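Zarby Community Help > Youth Basketball

Moving up to varsity at 5'9" - what do I work on first?
Posted by Napaporn Rojanasak, 7th April

Hi all! My daughter plays guard for her JV team at Fenholm and her coach told her she'll get a look at varsity next season. She's thrilled (so am I, obviously) but she's never played against real size. In January they scrimmaged the varsity girls and lost by 20, and most of that was rebounds - she got pushed under the basket every time a shot went up. She shoots 90 free throws a night in the driveway and I can't get her to do anything else. Should she be lifting? Doing footwork? I never played, so please use small words.

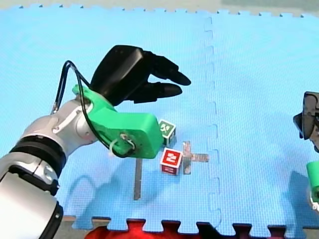
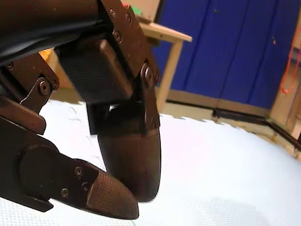 Light blue mat in the first one, blue panels at the back of the second.

Arif Jayawardena
I coached girls' rec ball for 9 seasons, so take this for what it's worth. Box-outs first. Have her find a body before she looks at the ball, get low, and hold it until the ball comes off the rim. You can be the body! Stand there with a couch cushion and lean on her, up to 20 reps, then swap sides. My own kid hated this and then started getting rebounds over girls a head taller.

I'd cut the free throws down to 5 at a time, right after a sprint, when her legs are gone. Standing in the driveway all fresh is nothing like the fourth quarter. Lifting is fine if the school has someone who'll show her how - squats and rows, light to start. And ask the coach what spot she's being looked at for. If it's point guard, ball handling under pressure matters way more than any of what I just typed.

hoopdad_pongsiri
Footwork. Also get her better shoes, my son went up a level and his ankles were a mess.

Napaporn Rojanasak
Thank you both! We did the cushion thing tonight and she knocked me into the garage door. Will ask about the position.

Related posts
Is summer league worth the money?
Grivia Gym open court hours
How do tryout cuts work at small schools?

Contact us | Copyright Zarby Community Help | Back to top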